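Guides > Ludham > Getting Started > Your First Chore: Clearing the Counter
Filed under: Household Tasks, Simulation, Beginners

Your First Chore: Clearing the Counter

If you've followed the guide this far, you have Ludham installed, the Kidine arm loaded, and the practice kitchen opening without complaint. Good! This section takes you through your first real chore, the one we give every new user at Jaltis, and which a good many of them come back to long after they've moved on to drawers and dishwashers. The job is to put away what is lying on and near a kitchen counter after somebody has had a glass of wine and thought about dessert.

A word before you start about what to expect. People often come to Ludham with the question their family asked them over dinner: can a machine clean up a kitchen yet? Our answer in this guide is a modest one. With a tidy starting layout and patient settings, the arm can pick up a bottle and stand it in a rack. With a wine glass lying on its side it needs your help, and with anything thin and flat it will try your patience. A person does the whole counter while talking on the phone. Please don't be discouraged if your first full run stalls on the second object. Most do.

Everything in this section happens in simulation. Nothing you do here can break a glass, so be bold with the settings and save your caution for the section on real arms.

Before you begin

Check that you have the following ready:

- The Gowda kitchen pack, installed and listed under Scenes. It holds the floor, the counter and the loose objects.
- The Kidine gripper profile, set to Parallel. The suction profile won't load in this scene.
- A saved copy of your settings file. You will be changing quite a few of them, and it's a comfort to be able to go back.
- A little uninterrupted time. Allow 30 minutes for your first pass through the steps, longer if you like to read the notes (we do write rather a lot of them).

Setting up the view

1. Open the scene from the Scenes menu and wait for the stone textures to finish loading. You'll know they have when the thin pale veins show up in the marble. If you start the arm too early, the counter and the floor can look like the same gray slab, and it gets very hard to judge where one ends.

2. Choose View, then Gripper. The fingers will now sit in the lower part of your window, with the body of the gripper along the bottom edge. It takes a few minutes to get used to this. Most of us expect to see the room from head height, and the first time you swing the arm it can feel like leaning over a balcony.

3. Open the fingers all the way with the Open key and leave them open. You want to be able to see the work between them.

4. Set shadow quality. Low is the default and is perfectly fine for practice, though you'll notice that shadow edges come out toothed, like a bread knife. This is only how they are drawn and has no effect on contact or grip. If it bothers you, choose High, but expect the scene to run more slowly on an older laptop.

NOTE: If the fingers don't show in the gripper view, your window is probably too short for its width. Drag the lower edge down until they come into sight, and the view will remember the size next time.

5. Turn the wrist until you can see bare floor between the fingers, and then press Set Rest. The arm will come back to this pose whenever you cancel a move, so pick a spot well clear of the glassware. Bare tile is ideal. The honeycomb pattern also gives you something to judge angle by, as the hexagons get smaller and more crowded the farther off they are.

6. Move from the rest pose toward the counter slowly, using the arrow keys and not the mouse, until the objects come into view beyond the fingers. Stop there and take a good look before you ask the arm to do anything at all. You're looking for three things in particular: which way the bottle's neck points, which way the rim of the glass faces, and whether anything is lying close enough to the glass to be knocked along with it.

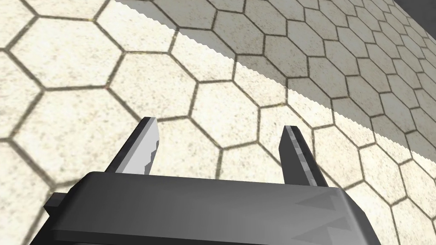
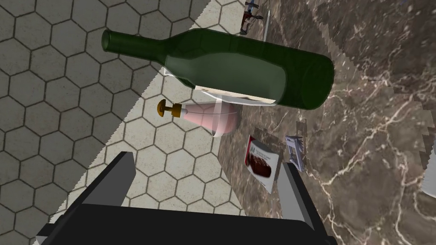
Picking an order

New users nearly always go for the glass first, and we understand the temptation, as it's the object a person would worry about. We'd ask you to leave it. Work from the sturdy to the delicate, and let the arm earn its way there.

1. Start with the green wine bottle. It is the largest object and the most forgiving. Select it, choose Grasp, and place the grasp marker on the body of the bottle and well away from the neck. The neck is an inviting size for the fingers, but a bottle held by the neck swings, and a swinging bottle sweeps everything beneath it.

2. Bring the fingers in across the bottle, so that they close on either side of it. Line up the gap with your eye first and then ask for the Preview. The preview shows in outline where the fingers will end up. If either outline touches the white sheet under the bottle, raise the grasp a little and preview again.

3. Lift straight up before you move sideways. We would print this on the inside of the lid if Ludham came in a box.

4. Carry the bottle to the rack and release. The release is slow by default and should stay that way.

CAUTION: Bottles and glasses in the Gowda pack are see-through in parts, and the object finder sometimes takes the floor pattern behind them for part of the object. If the highlight around the wine glass looks ragged or leaves out a piece of the bowl, do not grasp. Shift the view to one side and run Find again.

Now the flat things

5. Next, try the little book with the chocolate cake on its cover. We've put it second because it teaches you something, and we'd sooner you learned it now than on the glass. A parallel gripper has no fingernails. You and I would slip a nail under the edge, or drag the thing to the end of the counter and take hold of it where it overhangs, and we'd do it without a thought. The arm has to be told. Choose Slide, set the direction toward the nearest clear edge, and let it push the book until part of it hangs over. Then grasp the part that overhangs.

6. If the slide stalls, lower the fingertip height by one notch and try again. Don't go any lower than 2 notches under the default, or the fingertips will press into the counter and the arm will stop with a contact warning.

7. Do the gray corkscrew after the book. It's a waiter's-style one and it lies flat as well, but it's narrow and the fingers can close across it nicely if you turn the wrist to match. Watch that the book is out of the way first, as the two start out close together. The second corkscrew, the one with red and black on it, sits up beyond the bottle and is much easier to reach once the bottle is gone.

NOTE: The gray corkscrew has slots along its body, and now and then a fingertip will settle into one of them. The grip meter will then read stronger than the grip really is. Give the tool a small test lift, look at it, and set it back down if it droops.

The wine glass

8. Take the glass last. Its bowl is pale pink and reaches toward the counter, while the gold-colored foot is over on the floor-tile side of your view. You have a choice of holding the bowl or the stem, and we recommend the stem.

9. Set grip force to Gentle. In simulation a hard squeeze only brings up a message, but the habit is worth having. People who practice with full force tend to carry it with them to a real arm, and real glasses are less polite about it.

10. Lift the glass while it's still on its side, bring it clear, and only then turn the wrist to stand it upright. Turning as you lift looks lovely when it works. It's how most of us at Jaltis lost our first glass.

11. Lower it until the foot makes contact all the way around. Wait for the contact light to stay steady, open the fingers, and back straight out.

The white sheet that was under the bottle can stay where it is. Cloth and thin card have a section of their own later in the guide, and it's a long one.

If the run stops partway

- The arm returns to rest without lifting anything. The preview was probably out of date. Run Find again and place a new marker.
- The bottle rolls. Bring the fingers in more slowly, and check that you're centered on it. One finger arriving early is enough to set it off.
- The arm reports that it can't reach. You may have set your rest pose too far out over the floor. Go back to step 5 of Setting up the view and choose a spot closer in.
- The same object fails twice. Skip it, finish the others, and come back. A clearer counter makes nearly everything easier.

How well should it go?

When we timed our own people on this scene in June, the good runs took almost as long as the reading does. We mention it so you'll know that slow is normal. A household arm that needs you to choose the order, mark the grasp and watch the wrist isn't doing your chores for you yet. It is doing the lifting, with you as a rather attentive supervisor. The later sections hand over the order first, then the grasp marker, and you'll be able to see for yourself which jobs hold up when you take your hands away.

Save the run under a name you'll recognize, as you'll need it for the next section, Putting Things in Drawers.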